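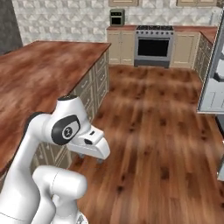 A simulated arm beside the island in a kitchen model.

Skultell budgeted the arm first and the floor plan second. Its planners now reverse the order. Reach, aisle width and drawer clearance are checked in simulation before a quote is requested from Lirby or Conneely.

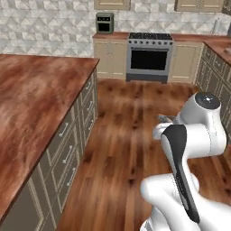 Mounting comes next. A fixed base costs less but covers one work area. A mobile base adds 12 weeks to delivery and needs a charging point. Skultell set aside 800 hours of simulator time for the comparison, with purchase approval due in July.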